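Home > Community help > Table and kitchen linen > Matching colours

Which napkins go with this checked cloth, and will it run in the wash?
Asked by Amber Cheetham, 24 July 2022
Viewed 841 times

Hi all, I'm doing an indoor picnic tea for my aunt's birthday and I've got myself in a tangle over a cloth. It's big checks with white in between, and the other colour is driving me up the wall. I'd have sworn it was pink when I got it. Now I look at my own pictures and it's pink in one and much more of a red in the others. I've tried it with two white plates and a bit of fruit just to get a feel for it.
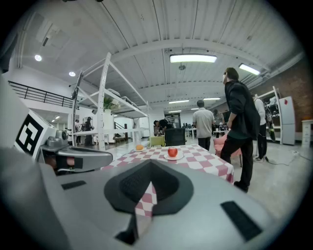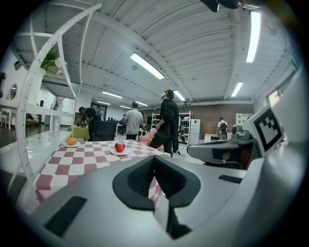
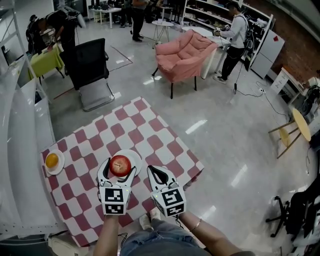
The checked cloth with white plates, one apple and one orange.

So, first thing is napkins. I need enough for 14 of us and I'd like cloth ones because my aunt can't stand paper, she says they stick to the cake. The shop in Joltamdale has plain ones in a sort of strawberry pink, a darker red, cream and a mossy green. I was set on the pink until I saw the red looking so much redder, and now I'm worried it'll look like I tried to match and missed, if you know what I mean?

Second thing is washing it. It was a present years ago and has lived in the airing cupboard ever since, and somebody has snipped the label out, so I've no idea what it's made of or what it can stand. I want to wash it before the day as it smells a bit of cupboard, but if the colour runs into the white squares I'll cry. Do I just do it by hand?

And third (sorry!), does anyone have ideas for what to put on it? I like the apple and orange being the bright bits, so I was thinking of keeping everything else fairly plain and on white plates. It'll be sandwiches mostly, scones, a cake, some crisps for the cousins. I've got a stack of white plates already but no serving dishes that go together in the slightest.

Thanks in advance, I know it's only a cloth.

Skamimero
Top contributor in this section

Hello Amber, what a cheerful cloth. I've had a few of these and they all do the thing you describe. A pinky red changes enormously with the light, and when it's sitting in squares next to white your eye mixes the two together as well, so from further off the whole lot reads as pink and close up it reads as red. Going by your pictures I'd call the first one pink, the second more of a maroon, and the last one raspberry. I wouldn't trust any of them for buying napkins.

What I'd do is take the cloth to the shop. The whole thing, in a carrier bag. Pull a corner out, lay the napkins on it, then carry both over to the door or the window and look again in daylight. Staff in linen departments are used to it. If you really can't take it with you, buy one napkin in each of the two colours you fancy, keep the receipt, and try them at home at the time of day you'll be having the tea. That matters more than people think. My kitchen gets the sun late on and I've got a set of "red" napkins that go practically orange by six o'clock.

If you want my opinion without seeing it in person, I'd leave the strawberry pink alone. A near match is the hardest thing to pull off with checks, and you've put your finger on why. Cream next to clean white can look a bit tired too. The mossy green would be my pick, it's lovely with pinks and with reds, so it won't care which one your cloth decides to be on the day, and you've got the orange and the apple there which would both sit very nicely with green. Plain white is the other safe one if they do it.

Now the washing. Please test it first! You need a white hanky or an old bit of white sheet. Find a bit of the coloured check near a corner on the back, dampen it with cold water and a drop of whatever detergent you'll be using, press the white cloth on it firmly and hold it there for a good minute. Have a look. Then do the same again with warm water. If nothing has come off either time you can be fairly relaxed. If you get a faint blush on the hanky, stick to cold water, wash it by itself, don't leave it soaking and get it out the second you're done. If you get a proper pink stain, I'd air it on the line instead and leave it at that until after the party.

Assuming it passes, a cool gentle wash in the machine is fine for most cloths. I would put a colour catcher in with it. The Randholm ones work out at 50p each if you get the box and I find them as good as any. Shake the cloth out well when it's done and peg it by the hem with the sun off it, then iron it on the wrong side while there's still some damp in it. Start with a cool iron as you don't know the fibre, and go up a notch if it isn't shifting the creases.

One more thing, measure it before and after. If it does shrink you'll want to know before the guests are on the doorstep.

Sikder

green napkins. or just use tea towels cut in half and hemmed, did that for my brothers wedding and everyone thought they were bought. cheap as chips

I've never tested anything in my life, chuck it in on cold

Skamimero, replying to Sikder

Please don't chuck it in on cold, Amber, do the hanky test. It takes two minutes. The tea towel idea is a good one though, you'd want the thin sort.

Patchwork Pam

I'll leave the washing to the others as Skamimero has covered it, but I do a lot of teas so I can help with the food bit.

Stay with the white plates. Big checks are busy and anything patterned on top gets lost, whereas your fruit on the plain white shows up a treat. Serving dishes don't have to go together at all. If you haven't got big white ones, use wooden boards for the sandwiches and scones, and a couple of shallow baskets lined with a napkin for the crisps.

For more colour I'd carry on with fruit. Whole apples and oranges look after themselves, you can put them out in the morning. Anything cut wants to go out last. I'd slice some of the oranges into wedges for the kids but keep those on a deep plate, because the juice goes everywhere, and have a damp cloth handy. Strawberries are gorgeous on checks and they're in season, only be careful, a squashed strawberry on a white square is a devil to get out. Cold water from the back of the stain straight away, and no rubbing.

Sandwiches I make 90 minutes before and keep under a barely damp tea towel with a bit of greaseproof in between. Egg, cheese and pickle, cucumber. Do more egg than you think. Scones on the day if you can manage it. Jam in little bowls with a spoon in each, not the jar, and put a saucer under each bowl.

Leave yourself some gaps too. People need somewhere to put a cup down, and you'll want to see a bit of that cloth.

Is your aunt a flowers person? A low jam jar with sweet peas in would be very nice with it and won't get knocked over as easily as a vase.

Amber Cheetham

Oh you're all brilliant, thank you! I did the hanky test just now, on the back by the corner. Nothing at all with the cold and the tiniest hint of pink with the warm, so cold wash by itself with a colour catcher it is. I'm off to the shop with it in a bag tomorrow and I'm leaning green. Pam, she is very much a flowers person and next door has more sweet peas than they know what to do with, so I shall be round there with my scissors. Noted about the egg.

Marked as solved by the poster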